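## 4. Setting Up the Comb and Cup Table

*Girkstead Robotics Club member guide. Last gone over 14 December 2025.*

By now you should have your grippers charged and your name on the sign-up sheet (if you don't, go back to section 2 and we'll wait for you). This is the part where you finally get to do something with your hands, and most new members tell us it's the bit they like best. It does take a little patience the first time, so please don't fret if your first few tries are clumsy. Everybody's were!

We call this the Nestley task, after the first team that ran it at the Tarkgate student meet, and the name has stuck. You pick up a comb with one gripper and stand it in a small cup while the other gripper is ready to help. It sounds like nothing at all until you try it.

**You will need**

- the white board
- the bear cup and the comb
- a pair of hand-held grippers, left and right
- the Gasser notebook, for writing down your tries

### Getting the table ready

1. Wipe the white board and lay it on the table. Give each corner a gentle push. If it rocks, slide it over a little and try again.
2. Stand the cup near the middle of the board, with the little figure on the rim to your right. Please set it this way every time, even if you're left-handed, so that one person's tries can be compared with another's.
3. Lay the comb flat on the board, on your side of the cup, teeth facing away from you.
4. Take everything else off the board. Pens, phones and snacks have all ended up in somebody's recording at one time or another.

> **Note:** The cup is made to look like a crumpled paper bag, so the rim is thick and folded. Teeth love to catch on that fold. Come in from a bit higher than you think you need to.

### Doing a try

5. Pick up both grippers and let the cables hang over the backs of your hands. Open and close each one a couple of times to get the feel of it.
6. Start with both sets of jaws wide open, one on each side of the board.
7. Close one gripper on the comb near the handle end, lift it, and turn it so the handle points down.
8. Lower the handle into the cup. It's fine for the comb to lean, even quite a lot, as long as it stays put when you let go.
9. Open the jaws all the way before you back off. A half-open jaw will drag the comb right out again, and the cup may come with it.
10. Move both grippers back to the sides and hold still while you count slowly to 2.

Do 8 tries, then stop and rest your hands, even if you feel you could go on all afternoon. A full session is 14 tries. Write each one in the notebook as "in," "out" or "tipped."

> **Caution:** Never lift the cup by the figure on the rim. It makes a tempting little handle, but we've been through two cups since September and would dearly like to keep this one.

> **Caution:** Keep cables clear of the jaws. If one gets pinched, set the gripper down, open it by hand, and check the cable for nicks before you start again.
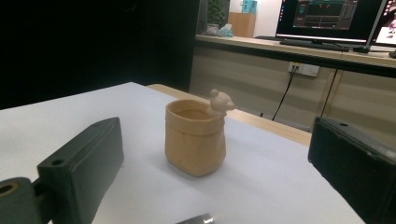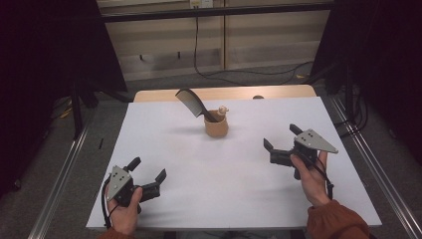 *Fig. 11. The bear cup on the white surface: first picture, between the gripper fingers; second picture, with the comb in it and both grippers open.*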